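Provthorpe flat-pack packaging round, 11/17/19

Lultemex has extended its cardboard take-back service to Provthorpe. Cartons must be flattened and may keep their shipping labels. White inserts go in the same bundle.

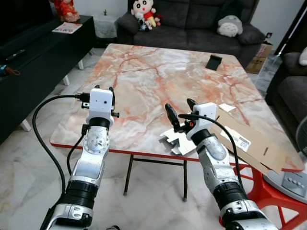 Collection is limited to 71 households until the Kanaan depot opens its second bay. Plastic drinks bottles are handled separately by Hirex — caps on, labels optional.

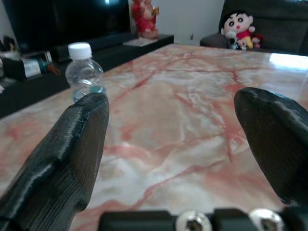

Bundles left out after the morning round will wait a week.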